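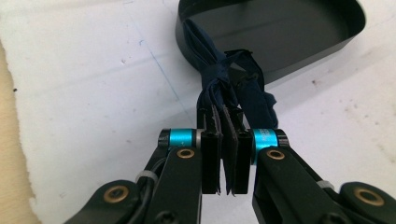 Drosach will stop taking clothing and other cloth in household trash starting in August and will collect it separately at the curb and at drop-off bins. The change was approved on a voice vote at the end of a long city council meeting and applies to every address that now has city trash service. It covers shirts, pants, coats, bed linens, towels, curtains and cloth scraps. Size does not matter under the new rule, and a strip of dark navy fabric like the one shown is treated the same way as a full bedsheet. Rugs and carpet are not part of the program and will still go out with bulky items.

The city sent 591 tons of cloth to the Brarnora County landfill last year, according to the public works department. The figure comes from a sampling study in which loads from different parts of the city were opened and sorted by material. Cloth made up a larger share of the trash than glass did, and the department said a good part of it could have been worn or used again.

The county has been pressing its cities to cut what they bury. The landfill's last open section is filling faster than planned, and the county board has already turned down one request to expand it. Fees at the gate went up last year and are due to go up again. Drosach pays those fees by weight, and cloth that has been rained on in an open can weighs a lot more than it did in the closet.

Under the plan, residents will get two clear bags with their July water bill. Filled bags go next to the recycling cart on the regular recycling day. The truck crew will leave a new bag for each full one it picks up. People who live in apartment buildings without curbside service will use bins, which the city is placing at 19 sites, including the library, both fire stations, the community pool and the parking lots of several grocery stores. A map of the sites is to be posted on the city website before the bags go out, and paper copies will be kept at the library desk.

Erkix, the company that already hauls the city's recycling, will handle the pickup under a change to its current contract. The cloth will ride in a separate cage on the side of the recycling truck so that it stays clean. Erkix had first proposed a second truck on each route, but the city said the cost was too high. The company will fit the cages to its trucks during the early summer. Drivers have run the setup on three routes on the west side since last fall, and public works staff told the council that pickup times on those routes got longer by a few minutes and then settled back.

The bags will go to a sorting building run by Dağdelen, a textile firm with a plant on the county road south of the rail yard. The firm sorts used cloth for several cities in the region. Clothes in good shape are sold in bulk to thrift stores. Cotton that is worn out is cut down into wiping rags for machine shops and painters. Wool and some knits are pulled apart for use as padding and insulation. What is left goes to the landfill, and Dağdelen has to report that amount to the city every three months.

The city expects to keep more than 306 tons of cloth out of the landfill in the first full year. Staff called that a cautious number. It is based on the west side routes, where a little over half the households set out at least one bag during the trial. Most of those bags came in the first few weeks, as people cleaned out closets and garages, and the department said it does not expect the early pace to last anywhere.

Residents are asked to wash and dry everything first. Stained, torn or faded items are fine. Single socks are fine. Shoes can go in the bag if the pair is tied together or held with a rubber band. Belts and handbags are accepted. Anything that is wet, moldy or soaked with oil, paint or gasoline has to stay out, and cloth with oil or solvent on it should be taken to the county's hazardous waste site, where it is accepted for free from households. Pillows and comforters will be taken only at the bins, since they fill up the cage on the truck.

Several council members asked about scraps from home sewing. The original draft of the ordinance left out pieces smaller than a hand towel, because the sorting line was thought to have trouble with them. Dağdelen told the city that small pieces are not a problem as long as they are bagged together and not mixed in with clothing. The wording was changed to say that scraps should be put in their own bag, or in any tied plastic bag placed inside the clear one. Thread, zippers and buttons do not need to be removed.

Small businesses came up as well. Tailors, upholstery shops and dry cleaners on city trash service can use the program, with a limit of four bags per pickup. Larger businesses that hire their own hauler are not covered by the ordinance, though they can make their own arrangements with the sorting plant. A motel owner who spoke during the public comment period asked whether sheets and towels from lodging businesses would count toward the four-bag limit. Staff said they would, and that a motel replacing all its linens at once should call ahead for a bulk pickup.

The manager of a thrift store on Main Street told the council that the store gets most of its stock from people who walk in with a box, and that a free bag at the curb could cut into that. The council added a line to the flyer that will go out with the bags asking residents to give wearable clothes to local stores first. It also agreed to let nonprofit stores send their unsold clothing through the city program without charge. The manager said the second change would help, as the store now pays for an extra dumpster in the spring and fall.

There will be no fines in the first year. Crews that see cloth in a trash cart will leave a tag explaining the new rule and will empty the cart as usual. After the first year the city can charge a fee for repeated problems, but the council would have to vote on the amount, and no figure has been proposed. One member asked that the fee language be taken out of the ordinance completely. That motion failed.

The cost of the program will be paid out of the solid waste fund, with part of it covered by a state waste reduction grant. Monthly trash rates will not change this year. Public works said the savings on landfill fees should cover the cost of pickup by the second year if the weight estimates hold up. If they do not, the department will come back with options, which could include going to pickup every other week or relying on the bins alone.

The bins themselves were a sticking point. Private donation bins have shown up in parking lots around Drosach over the last several years, some of them with no working phone number on the side, and the city has had to haul away bags and furniture left next to them. The new bins will be owned by the city and painted green, with the public works number on the front. Erkix will empty them twice a week and more often after holidays. Leaving anything on the ground beside a bin will be treated as illegal dumping under the existing city code. A separate ordinance that would require owners of private bins to get a permit is being drafted and is expected to reach the council in the fall.

Neighbors of the community pool asked that the bin there be moved away from the entrance drive, where cars already back up on summer afternoons. The city agreed to put it at the far end of the lot by the tennis courts. The site at the south fire station may also change, depending on when the driveway there is repaved.

Two other cities in Brarnora County are looking at similar programs. Both have held off on a decision until they see the numbers from Drosach, and the county has said it will share the sampling results with any city that asks. The county is also considering a cloth bin at the landfill's own public drop-off area, which now takes metal, cardboard, tires and yard waste.

Public works will hold an open house on the program at the library at 6:30 p.m. ahead of the August start, with sample bags and one of the truck cages on display. Flyers will be printed in English and Spanish. Residents who do not get bags with their water bill, including renters whose landlord pays for water, can pick them up at city hall or at the library during regular hours.

The department will give the council its first report on the program in the winter. It is to include the weight of cloth collected by route, the weight taken from each bin site, and the amount that Dağdelen could not use.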